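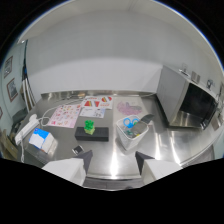
3. Collecting the demonstrations

All demonstrations were recorded with the hand-held gripper described in Section 2. The operator carries the tool to the work area, closes the two fingers by hand and performs the task directly, so no arm is needed at this stage. Finger opening and camera view are logged together.

The stainless steel counter was the most difficult of the surfaces we used. It reflects the overhead lights in bright patches, and the pose tracker tended to lock on to these as if they were fixed features. Papers and other flat items on the counter gave it something better to hold. We left the microwave, the telephone and its coiled cord where they stood, as the policy should tolerate clutter it has not been asked to move.

3.1 Data set

Svend Bjarnason and Svend Stougaard recorded 3,000 demonstrations, finishing in September 2018. Those with lost tracking were discarded, leaving 2,444 for training. A further 80 were recorded by remote control on the Pemura arm for comparison. Remote control was slower, and both operators found it hard to judge depth from the wrist view.

3.2 Known problems

The dark inner pads on the fingers wear with use and the grip changes slightly. We did not correct for this. Clock drift between the finger sensor and the camera was removed in software (see Appendix B).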